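Keep the Small Rooms Plain
6 min read

I rent a ground-floor apartment in Pondby, and last March the landlord's agent wrote to say the bathroom would be refitted. The letter listed a heated mirror, a toilet with a control panel, a fan that senses damp air, and a light that turns on when a person walks in. The rent would go up by $62 a month. I wrote back asking if I could keep the old bathroom at the old rent. The reply said the work was for the whole building and could not be skipped.

I think this was a mistake, and I think it is a common one. Landlords and builders have decided that a good bathroom is one with more things in it that run on power. Tenants are rarely asked. I would argue that the bathroom is the room in a home that should have the fewest working parts, and that money spent there should go to water pressure, heat, and a window that opens.

The old room had a sink, a tub with a shower over it, a toilet, and a radiator. The light had a pull cord. In the years I lived with it, the only repair was a washer in the cold tap, and I did that myself in an afternoon with a part from the hardware store on Cotgate.
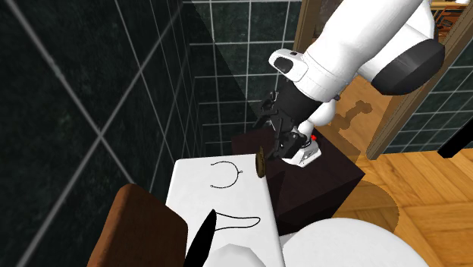
The new room has had three service calls so far. The first was for the fan, which would not shut off. The second was for the light, which shut off while I was in the shower and stayed off until I stepped out and waved at it. The third was for the mirror. Each time I had to be home for a four-hour window, and one of those visits ended with the technician saying he needed a part and would have to come again.

None of this is a disaster. I have a working toilet and hot water, and plenty of people would be glad of the room. But I pay more for it than I did, and I get less out of it. When the old light failed, I changed the bulb. When the new one fails, I open a ticket with Danix, the firm that manages the building, and the ticket goes in a line behind other people's lights.

The case for the refit, as the agent put it, was that it would save water and power. I take that seriously. The old toilet used a lot of water, and replacing it was fair. A low-flow toilet does the job with a handle and a float, though. It does not need a panel. As for power, the old mirror used none at all, and the heated one uses some every day. I asked whether anyone had worked out the total for the room before and after. I was sent a brochure.
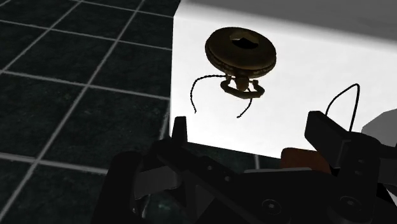
Isn't a sensor fan better than a tenant who forgets to open the window?

It can be, in a room with no window. Mine has one. Before the refit I opened it after a shower and the room dried out fine, and I never had mold on the ceiling. A fan on a plain switch would cover the people who forget, and it would cost less to put in and less to fix. If the landlord is worried about damp, a switch and a note in the lease would do most of the work.

There is also the matter of who the room is for. My mother visits twice a year. She is in her eighties and her hands are stiff. She could use the old bathroom without help. In the new one she pressed the wrong part of the panel and got a rinse she had not asked for, and then she would not use it again until I taped a piece of card over the buttons. The agent's letter had called the fittings "suitable for all ages." What would have suited her is a grab bar by the tub. I asked for one. I was told it was outside the scope of the project, so I bought it for $90 and paid a handyman to fit it.

I have heard it said that people like me are against anything new. I don't think that is right. I have a dishwasher and I would not give it up. The kitchen is a place where a machine can take over an hour of dull work. The bathroom has very little work in it to take over. People go in, wash, and come out. Most of what makes that pleasant was settled a long time ago: warm water, a dry floor, a door that locks, and a shelf to put things on. The new room has no shelf, by the way. The old one ran the length of the wall over the tub and was removed to make space for the mirror's wiring. 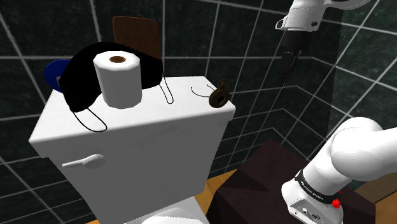
What should a landlord do with a bathroom that is worn out?

Replace what is worn, with the simplest version that meets the rules. Fix the pipes first, then the floor, then the paint. After that, ask the person who lives there what bothers them about the room, and spend whatever is left on that. In my case it would have been the water pressure, which was weak before the work and is just as weak now.

My brother-in-law owns a two-family house across the river and takes the other side of this. He put a Kong shower unit in his upstairs rental, with the digital dial, and says it let him ask for more when the place came open. I believe him. A new fitting looks good on the day of a showing, and a tenant can't test water pressure from a listing. That explains why landlords do it. The person who signs the lease still has to live with the dial after it stops reading the right temperature, and by then the rent is set.

I would like to see leases say plainly which fittings the tenant must report and how soon they have to be fixed. If a landlord puts in a light that I can't repair, then a dark bathroom should be fixed the same day, as a broken lock would be. Mine took nine days. I kept a flashlight on the edge of the sink and used that.

The agent has now written again, about the kitchens. I have asked for a copy of the parts list before any work starts, and I have told my neighbors on the ground floor to do the same.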